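In Defense of the Slow Narrator

Posted 10 September 2020

My mother read to us at the kitchen table with her glasses pushed up on her head, and she read so slowly that my brother used to lay his cheek down on the oilcloth and groan. I thought of her all through August, when I was listening to Tidalard, a long sea novel that I would never have finished on paper, and found myself grateful for every pause the narrator took.

I mention it because I seem to be the last person I know who listens at normal speed. My niece plays everything at double. A man in my book group boasts that he got through 105 audiobooks last year, and when I asked him which one he'd liked best he had to get out his phone and look. I'm fond of him, and I don't want to be the kind of woman who scolds people about how they enjoy themselves (I eat dessert first, so I have no business scolding anybody). But I do think something goes missing when you hurry a good reader along.

A narrator makes a thousand small choices in a chapter. She decides that the widow is tired and the lawyer is only pretending to be. She waits a beat before the bad news, and in that beat you have time to dread it. Speed her up and the words all arrive, sure, and you could pass a test on them, but the dread has been squeezed out like water from a dishrag.

There is a passage in Woldemariam, the family saga I've now been through 2 times, where the grandfather tries to say he's sorry and can't get to the word. On the page it takes up three lines. In the recording it goes on so long that I pulled over next to a feed store, sure my player had quit on me. Then he said it, very low, and I sat there and cried with my blinker going. I can't think of a printed book that ever made me pull over, although I suppose that's just as well.

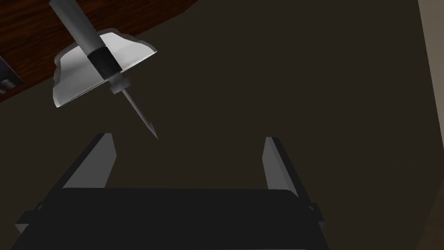 Demetrius Zamora wrote to me that he listens fast to his histories and slow to his novels, and that anybody with 70 titles waiting has to make peace with some sort of compromise. He also thinks some narrators are simply dull, and that I'm being too kind to them.

He has me there. I gave up on Zosura after an hour of a fellow who read a house fire like a grocery list, and I did try nudging him up a notch first. All it did was get me to the end of the list sooner. I've gone back to Tidalard for now, at the regular speed, and I'm on the chapter with the storm.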